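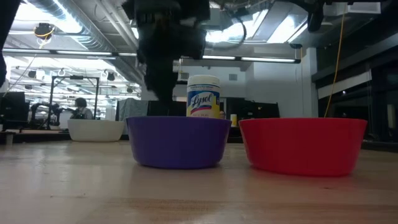 How to run your own blind Turing test at home

I've wanted to try this ever since college, and last winter I finally got my act together and did it with a few friends. You don't need any programming skills, just two laptops, a chatbot, and one person who's willing to type fast in the next room.

Step 1: Pick your roles

You need a judge, a human player and an operator. The operator sits with the human player and passes messages back and forth, so the judge only ever sees plain text in a shared document. My friend Rūta Laur was our operator and she was ruthless about it (no hints, no giggling through the wall!).

Step 2: Write the questions ahead of time

We wrote 18 and used 15. Skip the trivia – a chatbot will answer that in a second and the human will sulk. Ask about small, dull things instead, like what the player had in their pockets yesterday, or which smell they can't stand and how they found that out. Follow-up questions are where it gets fun, so leave room for them.

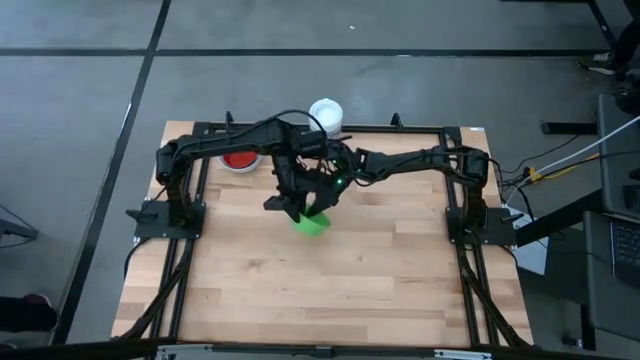 Step 3: Even out the timing

Our first round was ruined by speed. The bot replied right away and the human took forever, so the judge had it in one. Now the operator holds every answer for the same length of time before pasting it in. I'd also cap each answer at 900 characters, and please fix the human's typos or else add a few to the bot's. We named our two mystery players Radside and Hellport so nobody would slip up and say "he" or "it."

Step 4: Make the judge commit

After 3 questions, the judge writes down a guess and how sure they feel. Do it again at the end. Ours flipped completely between the first guess and the last, and I still think it was the joke about soup that did it. Keep the transcripts too – you'll want to read them out loud afterward. 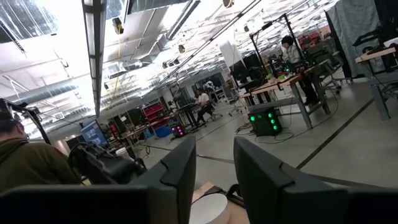
Elīna Stankevičius: We tried this in February and our judge picked the human as the bot both times. Would it help to let the judge see two conversations side by side, or does that make it too easy?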